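Contra el barniz en los bloques de madera

Abelardo Durán
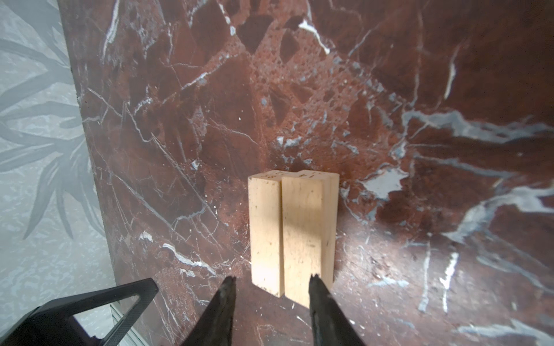

El catálogo de Henríquez ofrece desde julio sus bloques de construcción solo barnizados. Me parece un error técnico. La madera sin acabado tiene más rozamiento: dos piezas de canto, una junto a otra, aguantan mejor un golpe en la mesa, sobre todo si la superficie es mármol pulido. El barniz iguala el color y tapa las motas, a costa del agarre. Las marcas y los roces no afectan al uso. Para anotar la medida en la testa basta un bolígrafo. Un juego de 47 piezas en crudo se repasa con lija de grano 300 y vuelve a la caja.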